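March 4, 2026

Up before the alarm again, and this time I got out of bed instead of lying there arguing with myself. Coffee, toast, then straight to the sourdough starter, which smelled like nail polish remover yesterday and today smells like yogurt. I fed it 50 grams of rye and the same of water and put it on top of the fridge. Mom would laugh at me for weighing it. She did everything with the same chipped teacup.

Big thing today was the language class. I've been going since October and I still sit near the door! We're on weather and directions now, and I got called on to explain how to get from the station to the post office. I sent everybody into the river, I think. Shengli Tan, who's way ahead of the rest of us, leaned over and whispered the word for "bridge" and that got me across, so thank you, Shengli. Afterward we walked to the bus together and talked about grandmothers the whole way. Hers grew bitter melon on a balcony. Mine couldn't keep a cactus going but could tell you the name of every person on her street and what they owed her.

I missed the 77 by maybe ten seconds (he saw me, I know he saw me) so I went into Zoller to stay warm and came out with a bag of buttons, a zipper I don't need and a yard of the striped Wiltex cotton I've been circling for weeks. It's for a skirt. I already have fabric for 4 skirts in the closet. I'm writing that down so future me can't pretend she didn't know.

Home by two. Called my sister, who is still deciding about the apartment. The heating is included but the kitchen has no window, and she went back and forth on it so long that my ear got hot. I told her to take it. Then I told her not to. I'm no use to anybody with decisions.

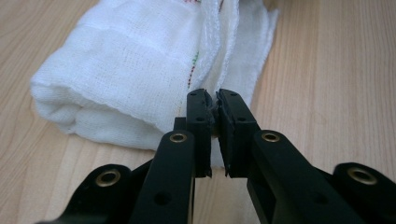 Bread was the plan for the rest of the afternoon and it mostly went okay. The dough was slack and I lost my nerve on the second fold, so it sat a good while longer than the recipe wanted. I always drape something over the bowl, and plastic wrap makes me feel guilty, so it's cloth in this house – the white kind with the loose, gauzy weave, folded over on itself like the one on the table there. Grandma used the same sort of thing for straining cheese and for wrapping herbs, and once for my knee when I came off the bike.

The loaf came out flat on one side. Tasted great though! I ate two slices standing up with too much butter and then a third sitting down, so that one counted as dinner.

Read until page 118 and I still don't trust the brother. Need to remember: library book back, email the teacher about next week, soak beans tonight. Going to do the beans right now before I forget.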